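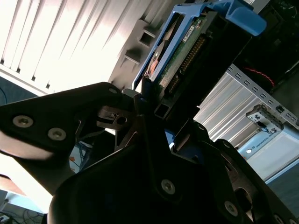 Bring Back the Blue Caddy

Opinion, filed Saturday, late, with cold coffee

I want to talk about a piece of plastic. Blue, thick handle, holds a hard drive. Squeeze, slide, done. If you ever worked on office desktops you know the one, or one of its cousins, and you probably never gave it a thought. That was the whole point of it.

I've been thinking about it all week. Reason being, on Tuesday I tried to swap the storage in a newer machine, one of those slim Provitz things the size of a hardback book, and it took me most of an evening. Glued foot covers. Screws under the covers. A ribbon cable the thickness of a gum wrapper, and it has to come off before anything else does. And when I got down there the drive was a bare stick under a heat pad that tore. So. One torn pad, one lost screw, one bad mood.

Then I opened an old tower and the blue caddy was right there and I about hugged it.

My argument, in case you're reading this on your phone in line somewhere: the old office tower was the best designed thing most of us ever had on a desk, and we threw it out for being ugly. We should want it back. Not the speed, not the weight, God knows not the fan noise. The manners.

By manners I mean that the thing lets you in. It was built by people who assumed that somebody, some day, would have to open it, and that this somebody might be tired and not very good at it. So they colored the bits you're supposed to touch. Blue handle on the drive. Blue clip on the chassis. You don't need the manual. You look for blue.

Color is cheap! I can't get over how cheap it is. The same plastic in a different tub of dye. And it teaches you the machine in ten seconds flat. My newer box is black inside and out, every part of it, black screws in black holes, and I own a headlamp now.

Second thing, room. There is air in an old tower. You can get your whole hand in and turn it over. People call that wasted space, the marketing people especially, the Clunano ads used to brag about how much of it they'd gotten rid of. Wasted for who? I was using it. My knuckles were using it.

A bigger drive used to be a lunch break job. Slots in the cage, one over the other, pick one. If you were cautious you'd leave the old drive where it was and put the new one beside it, copy everything across, and only then decide. Try being cautious in a case with one slot. There's no beside.

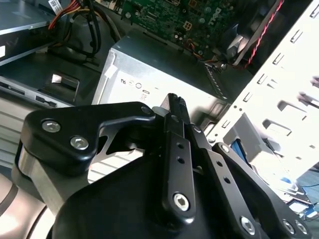 Power supply, motherboard, fan, and the white drive cage over on the right. All of it in one look.

Look at how plain it is in there. The power supply is a metal box. You can see it's a box. It has its label and its little row of certification marks and a vent, and if it dies you take out the box and put in another box. The board says Dell on it in white letters, so even the board knows who it is. The fan has its own wire, red and black, and you can follow that wire with your eye.

I'm not going to pretend these were works of art. Painted sheet metal, edges that will have your thumb if you're careless. I've bled on more than one. And yes, the big brands loved an odd-shaped part, a plug that only fit their own stuff, a power supply an inch off from everybody else's. I remember. I cursed it at the time. But an odd-shaped part you can take out is still a part you can take out.

Here's the money bit, since somebody always asks. I was quoted 533 dollars last month to fix the slim one. The board has to be swapped whole, they said, because the storage and the memory and everything else is on it. 533! The machine was 1,000 new, and I'd had it not very long. A shop over on Sindside Avenue will sell you a refurbished tower for 109, keyboard thrown in, and every single thing inside it comes out with your hands and one screwdriver.

You can say the tower is slower. Sure. It's slower. For what, though? My mother-in-law reads the news and prints coupons. I write letters to the editor and this column. The kid does homework in a browser. Most of what most people do would run fine in that ugly gray thing if you gave it more memory and a decent drive, and giving it more memory and a decent drive is a twenty minute job. That's what I'm on about. The upgrade is the feature.

Memory is the one that really gets me. Memory used to be two slots and a pair of white latches. Push the latch, stick pops up. Line up the notch, press till it clicks. I taught a twelve year old to do it at the kitchen table and she looked at me like, is that all? That is all. That was all, I should say. On the slim one it's soldered down at the factory and you had better have guessed right on the day you bought it, for however many years you plan to own it. Guess low, buy a new computer. Guess high, pay 400 extra for something you may never use. Great deal for somebody.

Now the other side of it, becuase I do try to be fair. Small is nice. Quiet is nice. I like having my desk back, I like not hauling a steel crate up the stairs every time we move. A tower eats dust, too, it will be full of gray felt in a couple of years if you keep it on a carpet, and who ever cleaned one out as often as they meant to. Fewer connectors means fewer things working loose, I've had that explained to me by people who know more than I do and I believe them. And a laptop can't have a drive cage in it, I understand that, I'm not a lunatic.

But a desktop could. A desktop sits on a desk. It doesn't go anywhere! There's no reason on earth for it to be sealed like a phone, except that sealed looks expensive.

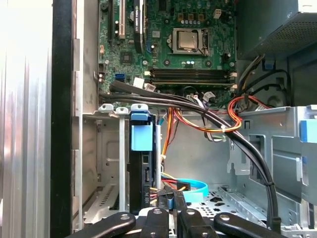
From above: two memory slots, white latches, and more cable than anyone would dare show in an ad.

I know, the cables. People see that and shut the lid again. The thick black bundle, the orange and red and yellow all twisted up together, a cable tie holding on. It looks like the back of somebody's TV stand. It looks like nobody was thinking.

Somebody was, though. Follow it. The bundle comes across the middle and down the side, and there's a loop of slack you can push out of the way. Slack is a kindness. The colors tell you which wire is which. A mess you can read beats a clean surface you can't, and I'd say that about kitchens and garages as well, and about most filing cabinets.

And the expansion slots. A white one in among the black ones, waiting on some card or other that hadn't been thought up yet when the board was laid out. I find that sort of touching. Somebody put in a row of places for later. When did you last buy anything with a place in it for later?

There is a small outfit, Hsueh, that has started selling a desktop case with a side panel that comes off without tools, and colored tabs on everything you're meant to pull. Green, in their case. Fine, green. I haven't tried one and I'm not selling it to you. It costs more than it should. But I read the spec sheet twice and felt better about the week.

What I'd like is for the big makers to do it and not charge extra. Put the handle back on the drive. Two slots for memory, with latches. Leave room for a hand, a normal hand, a grown-up's. Print the steps inside the lid like the washing machine people do. You can keep the thing black if you must, on the outside.

And if you've got an old tower in a closet, don't take it to the dump this weekend. Get it open first, unplugged, with a lamp on it, and find the blue handle. Give it a pull. Mine's staying on the table til I figure out which drive to put in it.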